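Two end effectors, one simulated torso: notes on the Skoltitz hand and the Flarlow gripper

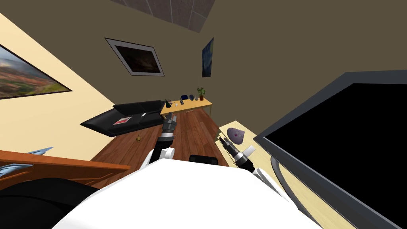 Head camera view in the sim, camera roll still uncorrected. Right gripper just short of the purple object on the table.

I've spent the last stretch of evenings comparing two end effectors on the same simulated two-arm robot. The left arm carries the Skoltitz multi-fingered hand. The right arm carries the Flarlow gripper, which is simpler to command and a good deal cheaper to simulate. The controller on both sides is Kazemi, running joint impedance with the default gains unless I say otherwise.

First, the tilt. The room in the render leans hard, with the floor climbing toward the upper right. The camera mount in my robot description file had its roll and yaw entries swapped. Physics is unaffected, and the arms still reach where they are told to, but anything that works from pixels is going to have a bad time. I left it that way for the first set of runs to see how much the grasp planner depended on an upright view. It depends on it a lot.

Setup

The room is the stock living room from the Prirnlow scene pack: sofa, television, light wooden table, a long desk against the far wall. I like it because the furniture gets in the way. A bare table in a gray void tells you very little about whether an arm can reach something with a big flat TV next to its elbow.

The test object is the lilac rock-like thing on the table. It is rounded, with no flat faces to speak of, so a gripper has to commit to an approach direction and live with it. I set its friction coefficient lower than the default. With the default value both end effectors picked it up from almost any angle and the comparison was useless.

Each run starts from the same pose and the arm has 8 seconds of sim time to close on the object and lift it. A run counts as good if the object is still in the hand at the end. I did 107 runs in total, split unevenly, as I threw out a batch of left-arm runs after finding a bad joint limit.

Flarlow gripper, right arm

Easy to like. Two parameters matter, closing force and approach offset, and both behave the way the documentation says. With the offset set too small, the gripper pushed the object before closing and it rolled toward the edge of the table. Adding 4 millimeters fixed that in most runs.

The weak spot is wrist orientation. Coming in low across the table, the forearm gets close to the television, and the collision checker then rejects a wide band of wrist angles. Some of that is my own fault for using fat collision meshes. I replaced the mesh on the stand with a tighter one and got part of the band back.

Skoltitz hand, left arm

More capable on paper, and slower to tune. For its runs I moved the object across to the left arm's side of the table and shifted the base to match. The fingers wrap the object properly when the approach is right, and the lift is very steady after that. When the approach is wrong, one finger touches early, the impedance controller softens the whole chain, and the grasp closes on air.

Lowering the finger stiffness helped. Raising the wrist stiffness at the same time helped more, which I did not expect – I had assumed the two would fight each other. Contact solving is also expensive. With the hand active, the sim drops below real time on my desktop, and with only the Flarlow gripper active it does not.

Camera

After correcting the mount I reran a subset of the right-arm trials with nothing else changed. The planner's proposed approach vectors became consistent from run to run. Before the fix they wandered, and a few pointed down through the table. Afaf Hourani suggested logging the camera extrinsics with every run, so a swapped entry shows up in the log before it shows up in a result. I have added that, along with a check that compares the camera's up vector to gravity at startup and stops the run if they disagree.

Still open

The left-arm joint limit needs a proper look. I patched it by hand and I don't trust the value. I also want to try the Flarlow gripper on both arms and see whether a two-handed lift gets around the wrist angle problem – the Kazemi coordinated mode should support it, but the example config does not load for me. If you have a working one, send it over.

Contact: use the form on the About page | © 2022 | All posts | Back to top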